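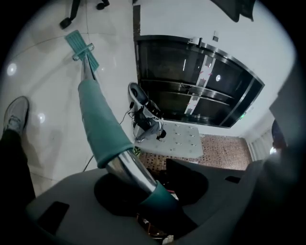 July 25, 2024: Clallside room, floor and walls

Well, I finally sat down to write up the floor, which I've been promising to do since February! The glossy off-white tile is staying. I went back and forth on it (the Campos people had a nice matte one, and I did carry the sample home and look at it for a whole weekend), but the shine gives us so much light off the white wall that I'd hate to lose it.

Still to sort out, for whoever gets there first:

Shoes. Sneakers are fine in here, please just wipe the soles, as grit dulls the glaze and we have 200 tiles to keep nice.

Mopping. Plain warm water first, then the Worident cleaner, one capful and no more. Two left streaks last time and I spent my lunch buffing.

Small bits. Sweep before you mop, every time, even if it looks clean to you.

Spare tiles are in the box marked 611, under the long shelf. I'll order more grout next week.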